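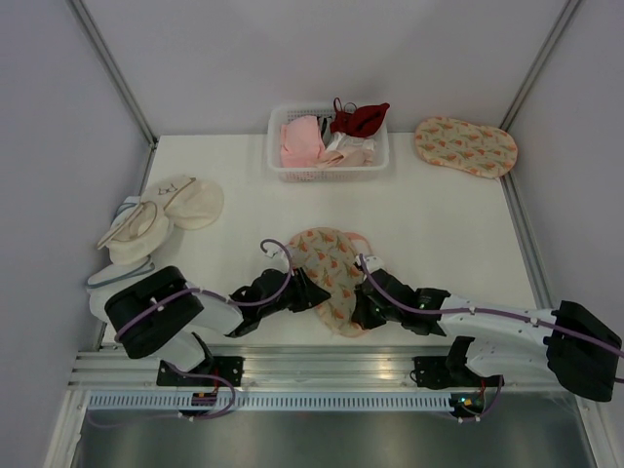 Laundry basket, four pieces, pinks and a dark red.

Went to the Salminen midsummer fair on Saturday. It's a Finnish heritage weekend in a town where most of the Finnish families left two generations ago. Short thread.

The dance floor opened at noon. Attendance on the board by the gate was 2,628, up on last year. The town has 3,634 people in it, so that's a good turnout even with the visitors.

I heard more Portuguese than Finnish. A dance club from Jalero drives up every year – 12 of them this time, all in full costume. None has a Finnish relative. They learned the steps from videos and they're very good.

Asked one of the older women at the coffee table what she thought of that. She said the skirts were the wrong stripe for the parish they claimed, and that she was glad they came. Both in the same breath.

The weaving tent was the best part. You could sit at a loom for as long as the line allowed. I managed 4 inches of a band and it's crooked.

Food: rye bread sold out by two. The salmon soup lasted. Bring cash, the card reader was down most of the afternoon.

Music was a local accordion group called Horix, then a fiddle set that ran long. The last waltz started at nine and the floor was full.

They're doing a smaller one in October, indoors, at the Flundow hall. No costumes needed. I'll go if the bus is running.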